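Outdoor Mobile Robots: Operating Rules and Good Practice
Handout 4 - Running on shared paths in poor weather
Course leader: Vratislav Štěpánek
Issued 3/17/23

Read this before the outdoor practical. It covers what we expect of you when a robot is moving on a path that other people may use. The general safety rules in Handout 1 still apply. Where the two differ, follow the stricter one.

1. Who is responsible

Every run has one operator and one observer. The operator holds the stop control and does nothing else. The observer walks with the robot, watches the path on both sides and speaks up early. Either person can end a run. You do not need to agree first, and you will not be marked down for stopping.

If the operator needs to take a phone call, write something down or talk to a passer-by, the robot is stopped first.

2. Before you leave the workshop

Check the stop control with the wheels off the ground. Check it again once the robot is standing on the path. Look over the camera housings, the bumper and the cable glands. Wipe the lens covers with the grey cloths from the Ika kit, not with a sleeve or paper towel. Paper leaves fibres and will scratch the coating in time.

Fill in the run sheet with the route, the software version, the battery number and both names. For the Pravport route, use form 237. For the Kondarholm loop, use form 702. An unsigned sheet means no run.

3. Speed and distance

Walking pace is the upper limit on any shared path. Go slower at bends, gates and anywhere the hedge comes up to the edge of the path. People and animals have priority at all times. Stop and let them pass, even if the planner has found a way round them.

The observer stays close enough to reach the red button on the body of the robot without running.

4. Seeing and being seen

A robot should not move faster than its sensors can justify. In our practicals the front camera is used to find the edges of the path, so a poor picture from that camera is a fault in the same way a flat tyre is a fault. The operator checks the live picture at the start of each leg and whenever the light or the weather changes.

Judge the two sides of the picture separately. It is easy to look at the better side and decide that all is well. Ask yourself:

Can I trace the left edge of the path?
Can I trace the right edge of the path?
Would I notice a person standing beside either one?

If the answer to any of these is no, the rule is simple: stop, clean the cover, look again. If the picture is no better after a second clean, the run is over and the robot goes back under manual control with the observer walking in front.
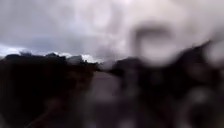
Fig. 1. Front view on a paved path under an overcast sky. The left verge can be followed; the right side is too blurred to use. Stop.

Do not rely on the confidence value shown on the operator's screen. It is worked out over the whole picture, and a clear half can hide a bad one. Changing the exposure settings during a run is not allowed either. Note the problem and deal with it back at the bench.

5. After the run

Save the log before you switch off. Write down every stop, who called it and why. "Poor view, right side" is enough. Dry the robot with the covers still on, then take them off and check the seals. A damp seal is reported on the same day, using the fault book by the door.

Logs from the Říha rover go in the folder for your group. Leave the original file names alone - we need them to match the logs to the run sheets.

6. For the next session

Read section 11 of the course manual, on stop distances, and the table on page 136. Bring a completed run sheet for a route of your choice, with the places marked where you would slow down. Wear shoes you do not mind getting muddy.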